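Section 5: When the hand won't let go (grip hold faults)
6th October | by Perihan Çetinkaya | 42 shares | 5 comments

We use cookies to remember where you left off in the guide. Accept / Settings

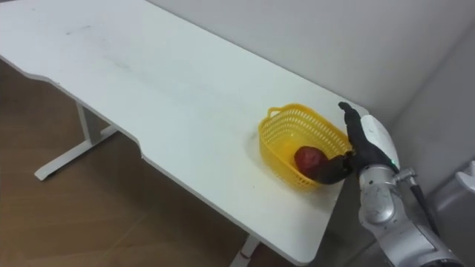
I wrote the first version of this section in August, after the Pratitz arm I look after clamped onto an apple and stayed clamped through lunch. The screen said fault 31, the old manual said "contact your installer," and I had a hand stuck in a basket! So these are the steps I wish I'd had. They cover the right hand on the single-arm setup, picking round things out of an open container (fruit, mostly, but I've had the same fault with a tennis ball).

What fault 31 means: the fingers were told to open and the controller didn't see them move far enough in time. It doesn't tell you why. Nine times out of ten for me it's a fingertip caught in the side of the basket — those lattice holes are just the right size to snag one when the hand goes in a bit low.

CAUTION: Don't put your own fingers in the basket while the arm has power. The hand can open or close hard when the fault clears, and the wrist can twist with it. A green light on the wrist means the hand is getting power. It does not mean the hand is safe to touch.

Clearing the fault

1. Press Pause on the Isero panel and wait for the arm to settle. If it's shaking or still pushing down, skip the panel and hit the emergency stop.

2. Look before you do anything else. Get down level with the basket and check where each fingertip is, thumb included. Write down the fault number and the grip force on the screen. You'll want both later and they disappear on restart (I learned that the annoying way).

3. If no fingertip is hooked in the mesh, choose Hand > Slow Open. Keep one hand on the emergency stop and the other behind your back if you're a grabber like me.

4. If a fingertip is hooked, don't use Slow Open. It'll drag the basket along, and I've cracked a rim doing that. Press the emergency stop, switch off at the wall, and wait for the wrist light to go out.

5. With the power off, hold up the forearm with one hand. On my unit the elbow sags a little when the brakes warm up. Now ease the snagged finger back the way it came, one joint at a time. Never pull on the cable that runs down the outside of the arm.

6. Slide the basket clear and take the fruit out. Throw it away if the skin is broken — juice in the finger joints is a whole other section.

7. Power up, run Hand > Exercise with nothing in reach, and watch that all the fingers open fully.

NOTE: If fault 31 comes back during the exercise, stop there. You've got a finger drive problem and no amount of restarting will fix it. Call Timmermans and quote part 665, the finger drive kit.

Before you start picking again

8. Check the wrist clamp screws with the small hex key. They should be snug. After a hard snag I've found one loose, and a clamp that shifts even slightly throws the reach off so you snag again.

9. Raise the reach depth one notch in the pick menu. Lieven Smits set mine too deep on day one (sorry, Lieven!) and that was behind most of my trouble.

10. Run one pick at quarter speed and watch it all the way in and all the way out.

NOTE: Move your desk and you have to teach the basket position again, even if it all looks the same to you. On a height-adjustable desk, that goes for changing the height too.

Next: Section 6, Cleaning the finger joints

Get new sections of the Truslow setup guide by email. Sign up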